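Bench automation at Datano

Bench automation at Datano refers to the introduction of two-armed robot stations in the small parts assembly hall of the Datano works in Wesow, and to the changes in jobs, shifts and pay that came with it. The works makes fittings and sub-assemblies for laboratory equipment. Before the change, all sorting, fixture loading and plate assembly was done by hand at long benches. The programme is usually known inside the firm as Tostotlow, after the street where the first trial workshop stood.

Background

Hand assembly at Datano was organised by bench, with each bench responsible for an order from the first part to the packed box. Assemblers were paid a basic wage with a piece rate on top. The work was varied over a week but repetitive over an hour, and complaints about wrists and shoulders were common in the yearly staff survey. Orders had also become smaller and more mixed. A typical order had once run to 1,986 pieces of a single type, and by the time the programme began many were for a few dozen.

Fixed machinery had been tried twice and given up, as it took longer to set up than most orders took to finish. Management then turned to general-purpose arms that could be given a new task without being rebuilt. The works council agreed to a trial on the condition that no assembler would be dismissed as a result of it, and that the piece rate would be settled before any arm was used on paid orders.

Stations and simulation

A station has two arms mounted side by side along one edge of a table. Parts, racks and trays are set out within reach of both. The arms pick up fixtures and small pieces, hold them or place them, and leave the final tightening and checking to a person.

Every new task is first worked out in simulation. A model of the table, the arms and the parts is built on a computer, and the motions are run there until they can be repeated without a clash. Only then is the task tried on a real station. The modelling software, called Dai, was set up by a group of four engineers, but most of the task layouts are now drawn up by former bench assemblers.
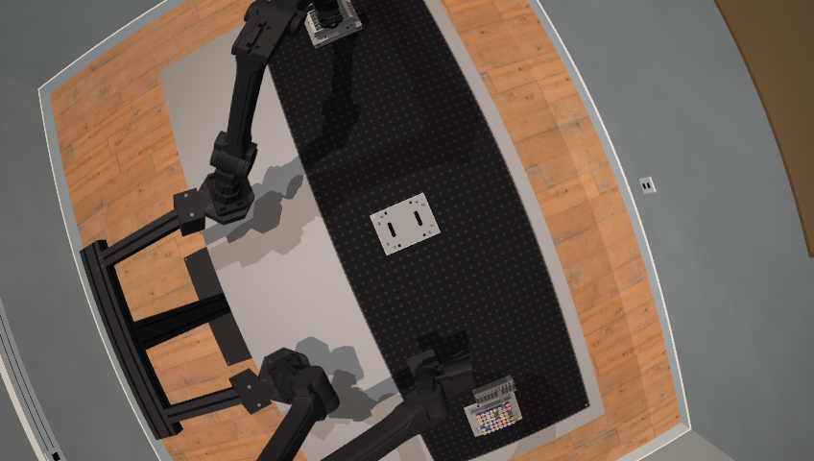
The move to simulation changed who is asked about a job. Under the old system, an engineer wrote an instruction sheet and the bench followed it, often with small changes that were never written down. A simulated arm has no such habits, so the changes had to be brought into the open. Assemblers were asked which part they picked up first, where they put the tray and how they turned a plate before setting it down. Much of the first autumn was spent on this, and several layouts were redrawn more than once.

Guilan Liao, a bench assembler who became the first layout planner, kept a notebook of these corrections. It was later copied out and is still used in training. The notes are short and mostly practical. One says that a rack should stand so that the empty slots face the person who refills it. Another asks for parts to be grouped by when they are needed, even where this makes the tray look untidy.

Effects on jobs

The number of people employed in the hall stayed nearly the same during the first stage, but the work was divided differently. Three roles replaced the single grade of assembler. Station minders refill racks and trays, clear stoppages and check finished pieces. Layout planners prepare tasks in simulation. Finishers carry on with hand assembly for orders that are too small or too awkward for the arms.

Minders look after two stations each. The role involves less lifting and gripping than bench work, and reports of wrist pain fell in the following survey. Reports of boredom rose. Some minders also said that they found it tiring to wait for a stoppage and then have to deal with it quickly - a kind of strain that the old benches did not have. A rotation between minding and finishing was brought in at the request of the hall, with the change made every Tuesday.

Layout planners work in a side office and are paid at a technician's grade. The posts were open to all assemblers, and training took place in working hours. Most of those who applied were under forty, and older staff told the works council that the tests relied too much on familiarity with computers. The tests were later dropped in favour of a paid trial period.

Pay and hours

The piece rate was the hardest matter to settle. It could not be applied to minders, whose output depends on the stations, and finishers argued that they were being left with the slowest orders. The rate was ended for all three roles and replaced by a higher basic wage. Faster assemblers lost a little by this and were given a top-up that ran out after a year.

Evening shifts were shortened. Stations may run unattended after 8 p.m. only on tasks that have already been completed 323 times without a stoppage, and the list of such tasks is kept on the wall by the hall door. Night work by staff has ended except during stocktaking in October.

Reception

Opinion in the hall has remained mixed. Staff who moved to planning generally speak well of the programme, while some finishers regard it as having broken up the benches, where the same groups had often worked together for years. The shared tea break, which had lapsed when the shifts were changed, was put back into the timetable after 1,280 working hours of the new system had been reviewed.

See also

Small parts assembly
Job rotation
Piece work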